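# Cómo limpiar y sellar una encimera de mármol

Una encimera de mármol se mancha con facilidad si el sellador está gastado. El trabajo ocupa una tarde y la piedra no puede usarse hasta el día siguiente.

## Antes de empezar

Compruebe el estado del sellador: deje 3 gotas de agua sobre la piedra y espere diez minutos. Si la zona se oscurece, toca sellar.

Necesitará jabón neutro, dos paños de algodón, cinta de carrocero y sellador al agua. Yo uso el de Wekon. No emplee vinagre ni limón - el ácido quita el brillo y solo se arregla puliendo.

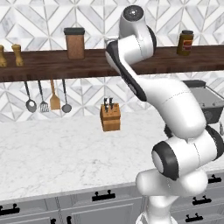

El sellador se extiende en tramos cortos, de la pared hacia fuera. Cubra antes con cinta lo que no vaya a tratar. En una cocina como la de la foto, con encimera de mármol blanco y armarios bajos grises, la cinta va en el borde superior de los armarios, donde una gota seca deja cerco. Si el salpicadero solo imita el mármol, no le ponga sellador.

## Aplicación

1. Lave con jabón neutro, aclare y deje secar toda la noche.
2. Vierta un poco de sellador en un recipiente de boca ancha y moje el paño.
3. Extienda una capa fina y espere lo que indique el envase.
4. Retire el sobrante con el segundo paño. Si se seca encima, queda un velo blanquecino.
5. Repita si el agua aún oscurece la piedra.

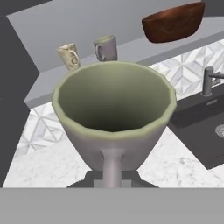

Pádraig Brennan escribe que en su casa la segunda mano no agarró hasta que dejó pasar un día entero entre las dos, y que desde entonces repite la prueba del agua cada febrero.

Con mármol apomazado conviene hacer lo mismo, porque absorbe más que el pulido. Guarde el envase bien cerrado y lejos de la calefacción.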